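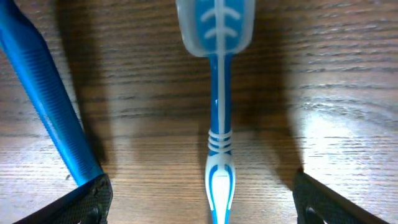

Stavros Lazaridis
Faculty advisor, Catterall Robotics Club

Home | Projects | Team | Join | Contact

Call for student participants: household objects project

The Catterall Robotics Club is looking for students to join its manipulation project for the spring term. The team is teaching a two-finger gripper to pick up and hand over things found in an ordinary bathroom or kitchen. Toothbrushes are the current object. They are thin, they lie flat on the table, and with a cap over the head the two ends have very different shapes, so where the fingers close matters a lot.

We have places for operators and for people who want to work on the software. Operators drive the arm through a task by hand while the wrist camera records, then label each run as a success or a failure. The goal for this term is 300 labeled runs. We have 100 so far, most of them with combs and spoons.

Software members work on the grasp planner, which we call Bostix. It is written in Python. At the moment it handles wide objects well and does badly with anything narrow. It also gets confused by shadows on the tabletop and by glare, and one of the first jobs for a new member will be to sort the recorded images by lighting so we can test this properly.

Who can apply

Any enrolled student at Catterall, in any major. Operators need no experience. You will get two training sessions before you run the arm alone. Software applicants should have finished one programming course or be able to show us something they wrote. Freshmen are welcome in both roles.

Time and pay

Operators work one shift of three hours a week and are paid a stipend of $50 per shift. Software members can take the project for course credit or join unpaid as club members. Please tell us which you want, as the credit form has to be signed before you start. The project runs until the Ekcombe student competition in June. The entry fee and bus are covered for everyone on the team.

Shifts are in the lab on the ground floor of Dultard Hall, weekday afternoons and evenings. Long hair has to be tied back and food stays outside.

How to apply

Send a short email to Stavros Lazaridis through the Contact page. Give your name, your year, the role you want and the afternoons or evenings you are free. Software applicants should add a link or attach a file. No resume is needed. Applications are open through the end of March 2022, and we will reply to everyone who writes.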